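The tile showroom at closing time

Plonddale has one shop that sells nothing but leftover tile, and its owner has agreed to talk on the condition that I don't print his name or his prices.
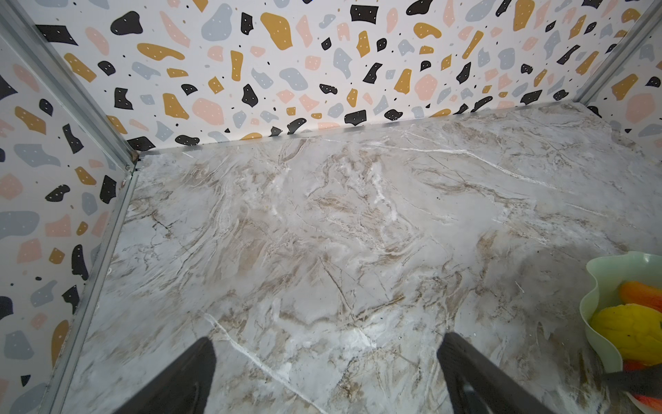

According to one customer, who was leaving as I arrived, you should never come in without measurements, and she had now done it four times. The owner let her go with a wave. "She'll be back Saturday," he said. "She has half a bathroom."

Half a bathroom is more or less the business. Builders order too much, homeowners change their minds, and the remains end up on his shelves. When he took over the lease he inherited 2766 boxes from the previous tenant, a firm called Ljungberg that had bet heavily on peach. "I still have peach," he said. "My grandchildren will have peach."

What sells now is anything that looks like stone and isn't. He has no quarrel with that. "Real marble is a pet. You spill lemon juice on it and it never forgives you." Terrazzo prints he finds harder to explain. He spent his first years in the trade helping people tear the real thing out of hallways, and now their kids come in asking for it by name.

I asked whether customers ever mix the two. He looked at me for a while. "They ask me if it goes together. I say it's your house."

His favorite order came from the Pondari, a restaurant across the river that wanted 500 square feet of one pattern and got 388 of it, plus whatever was closest. The line where the two meet runs under table six. Diners have complimented him on it. He accepts the compliments.

He doesn't do installation, delivery or color advice, though I watched him give color advice twice. ("Not with that grout.") He closes at five, or when the radio show he likes comes on. As I was going, he asked how big my kitchen was. I said I didn't know exactly.

"No," he said. "They never do."

Recent
Vumelov bridge to stay one lane through February
Who keeps buying the church piano?
A short walk with a long parking problem
Letters: more on the peach question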